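From: Torben Brinkmann
To: cell-planning list
Date: 2020-05-08
Subject: Re: second picking cell, what do we really need to buy?

Hi all,

Sorry for the slow answer, I wanted to go through the old invoices before I said anything silly. Jana asked:

> We have money for one more bin picking cell this budget year, and I'd like
> to put the order together before June. Barrett thinks we can copy the parts
> list from the first cell and be done. Mohandas says the first list was full
> of things we never used. Can somebody who was there for the first one tell
> me what to keep, what to drop, and what we forgot? I need to split it
> into equipment and consumables, and purchasing won't let me move things
> between the two afterwards.
>
> Jana Eichhorn

Mohandas is right, I'm afraid, and I was the one who wrote that list! The arm and the gripper were fine, we'd buy them again. It was everything smaller than a shoebox that we got wrong.

Start with the bins. I ordered two of the Steinbach metal ones at 332 each because I assumed we'd wear one out, and the second is still in its wrapping at Plovudholm. A metal bin gets ugly fast, the paint goes first, but it takes the scraping and keeps its shape. So please don't put a spare bin on the new list, just take mine. I would keep the divider though. Being able to move things from one compartment to the other means a run can go on for a long time before a person has to step in, and that matters more for your staffing numbers than any speed figure in a brochure.

Clamps! We had zero clamps on the first list. Arne brought in his own from home and I think he still hasn't had all of them back (sorry Arne). Put decent ones in, more than you think, and put them under equipment so they get an inventory sticker and stay put.
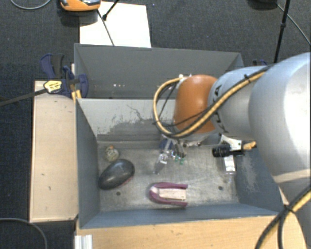
The other thing we forgot was cable management. Budget for ties, sleeves and a couple of spare gripper cables from day one. I had one line for "cabling" and it covered the power strip and not much else. Paltance quoted me 718 for a proper dress pack back then and I thought it was crazy money for some hose and brackets. I've changed my mind – by the time we'd bought bits and pieces one at a time, plus the afternoons spent rerouting, we had gone well past that. Ask them for a fresh quote, mine is too old to use.

Objects to pick are where the consumables money should go. Barrett, I know you want a nice uniform set, but mixed junk has been far more useful to us. Dark things, clear things, small awkward shapes, things that lie flat. Clear plastic especially, so buy plenty of it. Most of this costs next to nothing, but it does get chewed up and you want to be able to replace it without a purchase order every time.

What I'd drop: the Busetti tool cabinet (838, and it holds my lunch), the second monitor arm, and the big box of foam inserts. If you want the cabinet in your room, Jana, come and get it, only bring somebody strong.

One question back to you – is the table included, or are we building on what's in the room already? If it's a new table I'd like to have a say in the height before you order.

I can send the old spreadsheet with my notes in the margin if that helps. Some of the notes are rude, but they're all about me.

Torben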